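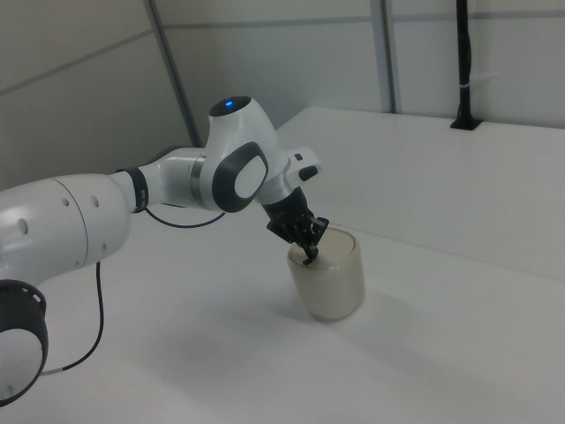 Gewinnschätzungen unter der Lupe: "Die Rücknahmen kommen in Schüben"

Wer die Kursziele der vergangenen Wochen verfolgt hat, konnte den Eindruck gewinnen, bei den Nebenwerten sei der Boden erreicht. Llinos Craddock teilt diese Ansicht nicht. Sie leitet das Aktienresearch beim Analysehaus Citulard und wertet dort die Schätzungen für 224 börsennotierte Unternehmen aus.

"Die Rücknahmen kommen in Schüben, meistens nach den Halbjahreszahlen", sagt Craddock. "Dann ist drei Wochen Ruhe, und viele Anleger halten das für eine Wende." Für die Auswertung vom September 2024 hat ihr Team 3654 Einzelschätzungen verglichen. Bei 29 Prozent davon lag der erwartete Gewinn je Aktie niedriger als im Februar.

Am deutlichsten fielen die Kürzungen bei den Zulieferern aus. Craddock nennt Emis, dessen Auftragseingang seit zwei Quartalen sinkt. Das Unternehmen hat seine Jahresprognose bisher nicht geändert. "Der Vorstand setzt auf ein starkes viertes Quartal. Das kann gelingen, aber im Kurs ist es schon enthalten."

Anders beurteilt sie Oria. Der Versorger habe seine Schulden gesenkt und einen großen Teil der Zinsen langfristig festgeschrieben. Das Kursziel hat Citulard um 3 Prozent angehoben - eine kleine Korrektur, wie Craddock einräumt. "Wir haben nur den Zinsaufwand neu gerechnet. Am operativen Geschäft hat sich nichts geändert."

Zurückhaltend äußert sie sich zu Ansari. Die Handelskette will ihre Dividende trotz rückläufiger Marge stabil halten. Ob das Geld dafür aus dem laufenden Geschäft kommt, sei aus dem Zwischenbericht nicht abzulesen. "Ich habe zweimal nachgefragt und eine allgemeine Antwort bekommen. Solange das so ist, bleiben wir bei Halten."

Von Kurszielen als alleiniger Entscheidungshilfe rät Craddock ab. Sie schaut zuerst auf die Streuung der Schätzungen. Liegen die Analysten weit auseinander, sage der Mittelwert wenig aus. Bei kleineren Gesellschaften komme hinzu, dass oft nur zwei oder drei Häuser überhaupt noch Zahlen veröffentlichen.

Die nächste Auswertung plant Citulard nach den Quartalsberichten. Mit einer Erholung der Schätzungen rechnet Craddock bis dahin nicht. "Bei den Banken vielleicht", sagt sie. "Bei den Zulieferern sehe ich das in diesem Jahr nicht mehr."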